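Unit 2 — Grip Faults with Soft and Open-Weave Goods
Course handout, Nanbridge Technical Institute
Instructor: Suqin Zhong

Required before the lab: read the Jonard incident summary and bring your fault worksheet.

Background
In September the Jonard sorting cell was stopped after its arm released a bundle of cord over the walkway. No one was hurt. The controller had logged 1,616 picks, some 16 of them marked "held" although the load had already begun to slide. The fault was traced to the grip check, which read jaw position only. A soft bundle keeps shrinking under pressure, so the jaws reached their target width before the load was secure.

Terms
False hold: the controller reports a grip that does not exist.
Creep: slow movement of the load between the pads.
Snag: strands or mesh catching on a finger or fastener, so that the load fails to release.

Points for discussion
Desmond Obi's review recommended a second check after lift and a closed walkway during motion. Consider whether both are needed — the plant adopted only the first.

Cord and netting are treated as separate load classes in this unit. Record false holds and snags in separate columns.
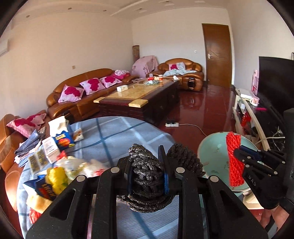 Figure 2. Hand-held grippers with a coiled rope bundle (center) and red mesh netting (right).

Safety rule for all sessions: keep fingers clear of the jaws while freeing a snagged load. Report any pinch injury to the instructor at once, however minor.

Worksheets are due 24th June.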